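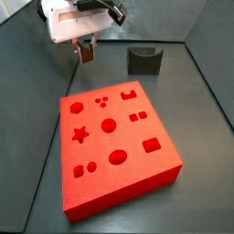
A gripper above a dark gray tabletop.

The port health office at Trarden opens at 5 in the morning, an hour before the first ferry from Gisness. The officer who runs the early shift has worked there for 18 years and has seen the entry rules for travelers change more often in the last few seasons than in all the years before.

"People think we write the rules," she said. "We get them by email like everyone else. Sometimes the email comes while a ship is already on the water."

The current rule asks every passenger over 12 to show a negative test taken within two days of boarding. It was brought in after a rise in measles and flu cases on the islands put pressure on the hospital in Trullov, the only one in the district with an isolation ward. For measles, proof of vaccination is accepted in place of the test. For flu it is not, and most of the arguments at the desk start there.

"They hold up the vaccination card and say, I'm covered. And I have to say, for one of them, yes. For the other I still need the test."

In January the office checked 2243 passengers. Of those, 100 arrived without the right papers and were tested at the terminal, in two rooms that used to be the baggage office. The wait for a result was 40 minutes on a good day. She said most people took it calmly, and the ones who didn't were usually worried about a bus.

"The last bus inland goes at ten past nine. If the evening boat is late, they miss it whatever I do. I've asked the bus company to hold it. They held it twice."

Anyone who tests positive is asked to stay five nights in a guest house on Czerwiński Street, paid for by the district. There are eight beds. She would not say how many had been used, only that they had not run out.

She was asked whether the checks had slowed the spread of illness. She said that was a question for the hospital.

"I can tell you how many forms I have. I can't tell you who would have gotten sick."

What she would like changed is the form itself. It runs to four pages and asks for the same address twice. Older passengers often fill it out on the boat, without a table, and her staff end up copying half of it again at the desk. A shorter version was drafted in the fall, but it has not been approved.

Freight drivers have a separate line and a separate rule. They need one test a week, and the office keeps a list so that regular drivers can go straight through. She said the list was the part of the system that worked best, and that it had started as a notebook kept by the night shift.

The rule comes up for review in the spring. Her staff have not been told whether their contracts will go on after that.

"I've ordered gloves through June," she said. "Someone will use them."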